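Home Features Style Food Archive Subscribe

The Second Saturday Swap

Doors at nine. By ten past there is a line down the stairs, past the bike rack, out to the bus stop. Bags for life, suitcases, one guy with a rolled duvet cover full of jeans. Nobody has paid anything and nobody will.

Brorklow is a clothes swap. Bring up to six pieces, get a token for each, spend the tokens. No prices, no sizes policed, no questions about why you're giving away a coat that still has its tags. It began in Mebrat Tilahun's living room with 4 friends and a clothes rail that fell over. Now it fills the hall over the old Batico print shop every month, 80 people on a slow day, 95 in October when everyone remembers sweaters exist.

"I wanted a skirt," Tilahun says. "That was the whole plan."

The tops table goes first. Always. Stripes, especially, and anything with a hood. Pants take longer becuase you have to try them on, and there is one curtain and one mirror and the mirror leans.
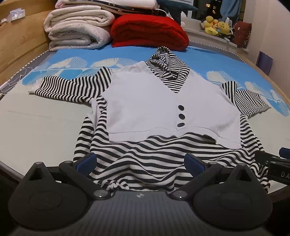 Formal wear barely moves. Ju-won Geum has brought the same green bridesmaid dress three times now and is thinking of just wearing it to the supermarket. Shoes are banned after an argument last winter that both sides still tell differently.

The rules are taped to the door. Wash it first. Check the pockets. If two people grab the same thing they talk it out, and if they can't, Morfudd Eynon flips a coin. She mends too, at a card table by the radiator, hems and buttons, free while the thread lasts. She has strong views on polyester and will share them while she's got your cardigan and you can't leave.

Does it make a dent? In the big pile of everything we all buy, no. Tilahun doesn't pretend otherwise. But she hasn't bought a new top in two years and her closet door shuts, wich it didn't before.

Leftovers go in sacks by the exit at noon. Woo-jin Cheon drives them over to Nuka, the thrift store on the corner, and comes back with coffee. I went home with a denim jacket, a scarf and two tokens I forgot to spend. They're good next month.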